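Handbuch > Küche und Haushalt > Spülplatz einrichten > Abschnitt 4

4. Geschirr von Hand spülen
Stand: November – Redaktion Trandside

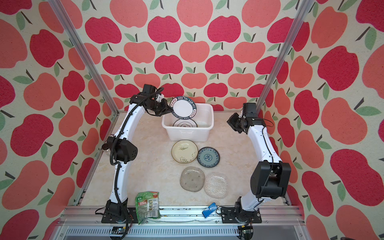 Spülen kann jeder, sagt jeder, der danach einen Teller mit Eigelbrand in den Schrank stellt. Für den Spülplatz Briditz genügen ein Tisch, eine Schüssel und ein Rest Geduld. Teller mit dunklem Rand und heller Schrift wie »HAO SHI HAO WEI« fasst man am Rand und hält sie hochkant über das Becken. Auf Navyblau versteckt sich Sojasoße nämlich ausgezeichnet. Die Apfeltapete an den Wänden ist Geschmackssache und gehört nicht zum Lieferumfang.

1. Becken mittig auf die Tischplatte stellen. Seitlich etwa 15 cm frei lassen.
2. Warmes Wasser einfüllen, höchstens bis zwei Fingerbreit unter den Rand.
3. Spülmittel zugeben. Ein Spritzer. Wer zwei nimmt, spült morgen noch.
4. Gläser zuerst, dann Teller, Pfannen zuletzt. Die Reihenfolge stammt von Ihrer Großmutter und wurde von uns nur abgetippt.
5. Teller am Rand greifen, beide Seiten abwischen, auch die Unterseite.
6. Klar nachspülen und senkrecht in den Abtropfständer Kamata (Art.-Nr. 847) stellen.

Hinweis: Der Ständer wird hinten eingehängt, siehe Abschnitt 3.

Vorsicht: Messer nie unter Schaum ablegen – man findet sie wieder, aber ungern.

Vorsicht: Kein Scheuerpulver auf bedruckten Rändern. Die Schrift soll den Nachtisch überleben.

7. Wasser ablassen, Tischplatte trocken wischen, Lappen aufhängen.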